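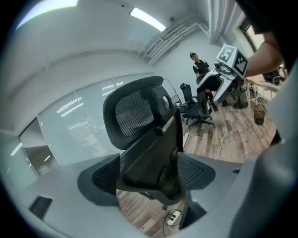 *Hand-held grippers out among the office chairs at Hasimo's room in Gralemside.*

A bit of news from our corner of the robot world, and I'm more pleased about it than I probably should be. The shared house rules for hand-held gripper work, which four of us small outfits have been arguing over since spring, were signed off in June. Sheehan and Hasimo are both in from the start, Zarkham joins once its insurance people have had their say, and my own lot are the fourth name on the sheet.

The document is called the Gralemside Practice Notes, it has 18 rules in it, and it fits on two sides of paper if you don't mind small print. I pushed hard for the two sides. The last set of guidance I was handed ran to a ring binder, and I've never met a person on a recording shift who opened it.

So what's in there? The bulk of it is about people sharing a room. When you've got a gripper in your hand and your mind on the thing you're trying to grab, you stop noticing who's behind you (I've backed into a colleague more times than I'd like to admit). Rule one says that everybody in the room gets told before a recording starts, including anyone who has only popped in for their coat. Rule two says that any one of them can call a stop, out loud, for any reason, and the person recording puts the gripper down first and asks questions afterwards.

Then there's the floor. Cables get three rules to themselves, and that was the longest meeting of the lot. Mircea Oprea from Sheehan wanted every lead taped down before each session, full stop. Higinio Quintero from Hasimo thought that would eat half the morning and people would simply skip it. What they settled on is a walk of the room at the start and again after every break, with someone named on the sheet as having done it, and tape or a cover wherever people will be crossing. Power strips are to be kept out of the walking line as well. I think it's a fair compromise, though Mircea still calls it "the soft version" and I suspect we'll be back on it next year.

Consent was easier than I'd feared. Anyone who might end up in a recording has to say yes beforehand and can change their mind later, and the notes now say how long "later" is: until the recordings leave the building. Visitors are asked at the door. Screens, post and name badges get put away or turned round. If something slips through, the recording is set aside until someone has looked at it properly, and the person who spotted it doesn't get moaned at for slowing things down. That last bit really is in the text, nearly word for word!

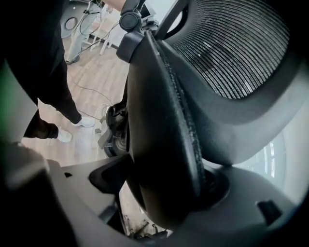 Photo: Hasimo

Furniture is where I learned the most. I'd never given office chairs much thought, but they roll, they tilt, they swivel, and they've got all sorts of gaps and levers that a finger can find before you do - yours or the gripper's. The new wording asks for a proper look over any chair or other moving item before it's used in a task: the back, the adjustment knobs, underneath the seat. Worn or rough edges get written down. Fingers stay out of the tilt mechanism while anybody is leaning on the chair, and if a task calls for reaching under the seat, only one person touches that chair until the reach is over.

Higinio told me that one came out of his own log. Hasimo went back through 2,138 session entries while we were drafting, looking for anything marked as a near miss, and pinched fingers around adjustable furniture turned up often enough to earn a place. No one had been badly hurt, I'm glad to say. "We had a rule for the table saw and we don't even use the table saw," he said. "We had nothing for the chairs, and we use those all day."

There's a section on the kit too, and it's short. Grippers are checked at the start of a shift for loose screws, split fingers and wobbly mounts. If you use marker cubes, you check they're fixed firmly and the faces are clean. Each unit can do up to 100 takes before it has to be put down and looked at again. I wanted a lower number there and lost the vote, so I'll just mention that you're free to stop sooner, and at our place we do.

Tired arms got in at the last minute, I'm happy to report. Holding one of these things out in front of you doesn't feel like much for the first ten goes. By mid-afternoon your wrist has opinions. The notes ask for people to swap round and for breaks to be written into the plan at the start, so you don't have to be the one who asks.

A few things didn't make it. We couldn't agree on footwear (Sheehan insist on closed shoes, and the rest of us have settled for "sensible", whatever that turns into). We left out anything on working near powered arms, too, which already have their own much stricter paperwork and need to keep it. And the question of whether outside visitors may try a gripper themselves has been parked until the autumn.

The notes are voluntary, of course. There's no badge and no inspector, only an agreement that each of us will sit in on one of the others' sessions now and then and say what we see. My first visit is to Hasimo, and Mircea comes to us the week after, so I've got some tape to buy.

If you run this sort of work and would like a copy, ask any of the groups and we'll send one over. Comments are welcome, particularly on the cable rules - Mircea would love some backing.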